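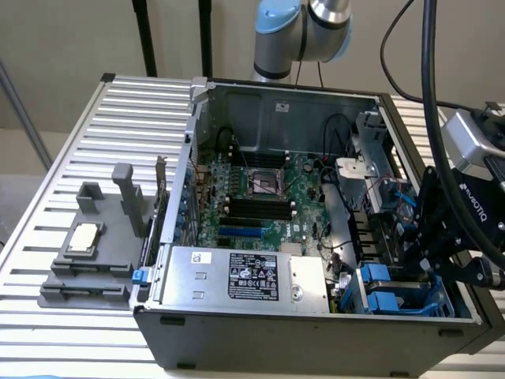
The opened tower on the slotted table at the Cunda workshop, with the processor in its gray 3D-printed holder to the left of the case.

Workshop members teach robot arms to rebuild old desktops

Members of the Cunda shared workshop are working on a robot cell that can put processors and drives into used desktop computers, the group said in its February 2018 newsletter.

The project, called Draveo, is led by Zuleica Arruda, a machinist who joined the workshop two years ago. She and three other members work on it on weeknights in the back bay on Sindberg Street.

The practice machine is a Dell tower laid on its side with the side panel off. Its processor socket is empty, and the chip waits next to the case in a square pocket on a printed fixture. The fixture went through 13 versions.

"The chip has to sit in the same spot every time," Arruda said. "The early ones let it shift a little, and a little is too much with a socket like that."

A Robotiq gripper is used on the drive side of the case, where the caddies have bright blue handles. Arruda said the caddies have been the easier job. Cables are harder - they hang differently in every machine, and the group still routes them by hand.

The members have collected over 30 retired office computers for the work, most of them from Karunaratne, an accounting firm that was clearing out a storeroom. Machines that pass a memory and disk test will go to families on the workshop's waiting list, which has 56 names on it.

For now, people do most of the rebuilding at the bench while the cell is tested on one tower. Arruda wants it to seat a processor and close the socket lever without help by June. A second case model would come after that.

The workshop is looking for used memory and power supplies, and for anyone with experience in writing motion programs. Parts can be left at the front desk during open hours. The bay is closed to visitors while the arms are running.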